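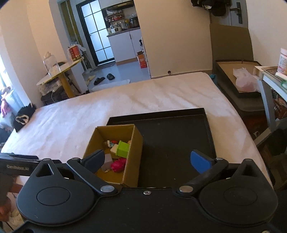
Mar 10, 2024

The costume drama "Sudness" has finished its last day of filming in the old harbor town of Nemell, and the first official stills from the set are now online. The production company, Gereo, put them on its website this morning, together with a short message to the fans who were waiting since last summer.

The film tells the story of a family of cloth merchants in the year 1656. It is based on the novel of the same title, which many readers know from school. Until now we had seen only blurry phone pictures, taken by visitors who stood behind the fence near the fish market. The new stills are much clearer, and they give us a good look at the clothes, the hair and the two main houses.

The biggest surprise is the color. Most people expected a lot of black and brown, as in the paintings from that period. The eldest daughter wears a deep yellow dress with a wide white collar in the dinner scene, and her mother has a green coat with fur at the neck. Already there is a discussion in the fan groups whether such a yellow was possible at that time. The costume department writes in the notes that it was, for a family with enough money, and that all the dyes were made from plants after old recipes. The wool was woven for the film by a small workshop in Ogunleye, where the work took almost the whole winter.

The hair is also worth a few words. There are no big wigs in this film. The lead actor let his own hair grow for the role, and he now wears it down to the shoulders with a small beard. Anyone who remembers him from the hospital series, where his head was shaved, will need a moment to recognize him. We think the long hair suits him very well. The opinions under the stills are more divided, and one reader has written that he looks like her geography teacher.

For the crowd scenes in the harbor, over 500 people from Nemell and the villages near it took part. They had to be at the costume tent at 4 in the morning, and each of them received a bowl of soup, a day's pay and a copy of the novel. The shops on the main street covered their signs for three weeks. The bakery stayed open behind a false front and sold buns through the side door, where the cast was often seen in the breaks with a winter jacket over the costume.

The filming was not always easy. A storm in the second week damaged the wooden pier which was built for the arrival of the ship, and the scene had to be moved to a later date. Gereo says that the delay has no effect on the release. Some short scenes without actors, mainly of the sea and the cliffs, will be filmed by a smaller team when the weather is better.

It is also confirmed now that the story will be told in one film. There was talk for months about two parts, and the length of the book made this easy to believe. The company writes that the first version of the script was indeed planned for two evenings, but it was shortened before the casting began. Readers who love the chapters about the uncle in the north should be prepared that he appears only in one letter, which is read aloud.

The first trailer is promised for June. The music is not recorded yet, so the trailer will probably use something else, as is usual. There is no exact day for the cinemas so far, only "this winter."

In the meantime, a part of the costumes will go on display in the town hall of Nemell. The yellow dress will not be among them, because it is still needed for the poster. Visitors can see the green coat, the children's clothes and the merchant's traveling outfit, including the boots. Entry is free for residents of the town, and all others pay a small fee at the door. Photos are allowed without flash.

The complete set of stills is on the film page of Gereo, under "Press."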